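Pre-ride inspection, Oluscombe to Aswood weekend
Checked by Fidelina Cuervo, February 13, 2022

Tires. Front OK, rear marginal. Sotelo's shop says there are 2,000 miles left in the rear. They also sell tires, so I'd have expected them to say less. Recheck at the first gas stop.

Chain. Slack within spec, one tight spot. Lubed. I don't believe the "600 miles between lubes" line on the can and will do it every evening.

Brakes. Front pads fine. Rear pads OK, lever a bit soft. Fluid last changed in October, or so the receipt says. FAIL until bled.

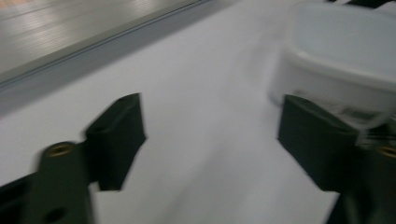
Lights. All working, including the left rear signal that was "fixed" twice already. Wiggle the connector before leaving – if it flickers, it isn't fixed.

Steering head. No notch, no play. Pass.

Luggage. Kotano rack, all four bolts tight. The brochure claims the rack needs no rechecking. Recheck at lunch anyway. Soft bags strapped low, nothing near the exhaust.
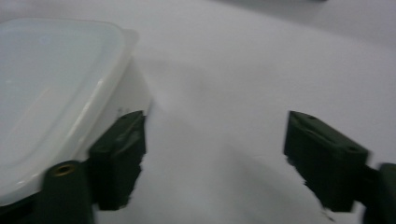
Food container, lid on.

Tool roll. Tire plugs, hex keys, 14 mm wrench, zip ties. The pump was missing its hose. FAIL, replace before Friday.

First aid kit. Sealed, in date. Still no decent tape in it, whatever the packing list says.
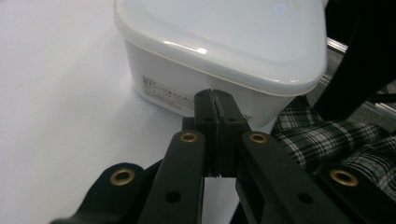 Container with printed label on the side.

Riders' gear. Two helmets over the age I would wear. Owners disagree. Noted here so we can stop talking about it.

Result: not cleared. Bleed the rear brake, find a pump hose, then call me and I'll look again.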